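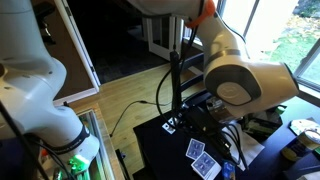 Wattanapong's objection, put to us at the Plunddale reading group, was that a machine which can pick up one card off a table hasn't tidied the table, and that papers like ours keep selling the first as if it were the second. We think he is mostly right. The rest of this section is an attempt to say how far.

Figure 2. A work table with two arms, mid-session. Cards, a can and packaging share the dark top.

4.2 Clearing a table

Task as set: everything on the top goes where it belongs. Cards to their box, cans upright to one side, waste to the bin. No fixed order. Objects are left as people leave them, in heaps and on top of each other (Figure 2), and we did not swap the dark table top for a kinder one.

We split the chore into single picks and whole clears. Single picks first, 2,000 of them, half with cans and boxes and half, so 1,000, with flat things: cards, paper, thin packets. Cans and boxes went well under both controllers. Flat things did not. A card lying on bare table gives the fingers no edge to get under, and the usual trick of sliding it to the table edge needs a clear path, which a cluttered table doesn't have. A card resting partly on others is easier to lift but the wrong number come up. We scored that as a fail. The Gittins baseline scores it as a pass, so the two sets of results should not be read side by side.

Crumpled paper was better than expected. Fingers close on it almost anywhere. Deciding that it is rubbish is another matter, and both controllers now and then put clean paper in the bin.

Whole clears are where the trouble adds up. One dropped item early on changes the heap, the plan is stale, and the arm goes back for something that has moved. Replanning after every pick helps but is slow; a person would of finished and put the kettle on. With two arms we hoped to hold the heap steady with one and pull with the other. In practice they spent alot of the time waiting for each other.

Cables are a limit we underrated. Any cable near the work has to be treated as something not to snag, and this shrinks the reach more than the arm's data sheet suggests.

So, can it do the chore? Parts of it, with somebody nearby. Laying out and sorting firm objects, yes. Flat items in clutter, not yet. The Unutau runs in July repeat the test on kitchen worktops, see 4.3.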